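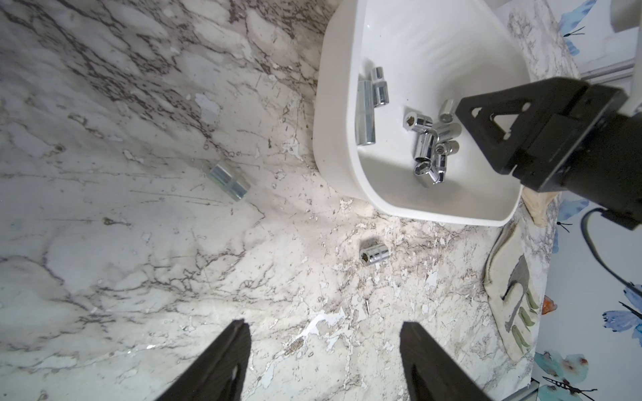

Besuch der Robotikvorführung mit einer Gruppe: Anmeldung, Ablauf und Mitnahme eigener Teile

Rubrik: Veranstaltungen und Besuche
Schlagwörter: Tag der offenen Tür, Greifer, Sortieren, Gruppenanmeldung

Verfasst von Tendach

Sehr geehrte Damen und Herren,

unsere Ausbildungsabteilung beabsichtigt, im Januar mit 16 Personen an der Vorführung im Hause Venine teilzunehmen. Vorgesehen ist nach unserer Kenntnis die Station, an der ein Roboterarm mit Zweifingergreifer Steckschlüsseleinsätze handhabt. Der Ankündigung ist nicht zu entnehmen, ob Gruppen dieser Größe geschlossen zugelassen werden und wie lange der Aufenthalt an der Station dauert. Ferner bitten wir um Auskunft, ob eigene Werkstücke mitgebracht werden dürfen. Uns interessiert insbesondere das Greifen blanker Teile, die ungeordnet in einer Schale liegen, da wir in der eigenen Werkstatt vor derselben Aufgabe stehen.

Für verbindliche Hinweise danken wir im Voraus.

Verfasst von Cikcombe
Als hilfreich gekennzeichnet

Zur Gruppengröße: An die Station werden jeweils höchstens 14 Personen zugelassen. Eine Gruppe von 16 Personen ist daher zu teilen, die Anmeldung kann jedoch gemeinsam erfolgen. Bitte vermerken Sie die gewünschte Aufteilung im Feld »Bemerkungen«. Die Führung dauert insgesamt 62 Minuten, davon entfallen etwa fünf auf die Sicherheitsunterweisung.

Zum Inhalt: Gearbeitet wird mit verchromten Steckschlüsseleinsätzen in einer weißen Kunststoffschale. Ein Teil davon liegt übereinander, ein langer Einsatz lehnt schräg an der Innenwand, einzelne Stücke befinden sich außerhalb der Schale auf der Arbeitsplatte. Damit sind die für Sie maßgeblichen Fälle vertreten, namentlich liegende und stehende Teile sowie solche im Haufen. Auch die spiegelnden Oberflächen werden in der Führung angesprochen. Fragen hierzu sind am Ende des Rundgangs zu stellen, während der Vorführung selbst wird nicht unterbrochen.

Eigene Werkstücke sind nur nach vorheriger schriftlicher Zusage gestattet. Der Anfrage sind Abmessungen, Gewicht und Werkstoff beizufügen. Ein Anspruch auf Vorführung mit eigenen Teilen besteht nicht.

Verfasst von Văn

Wir waren bereits dort. Anmeldung über das Formular, Bestätigung kam per E-Mail. Parkplätze sind knapp. Zu den Werkstücken können wir nichts sagen.

Verfasst von Venine, Besucherdienst
Stand: 12.08.2025

Die Angaben von Cikcombe treffen zu. Ergänzend weisen wir auf Folgendes hin: Der Arbeitsbereich des Arms darf von Besuchern nicht betreten werden, auch nicht bei stehender Anlage. Lose Schals und Umhängebänder sind vor Beginn abzulegen. Fotografieren ist ohne Blitz erlaubt. Bei geteilten Gruppen wartet der zweite Teil im Vortragsraum, dort liegt schriftliches Material zur Greifplanung aus. Änderungen der Teilnehmerzahl sind dem Besucherdienst spätestens am Werktag vor dem Termin mitzuteilen.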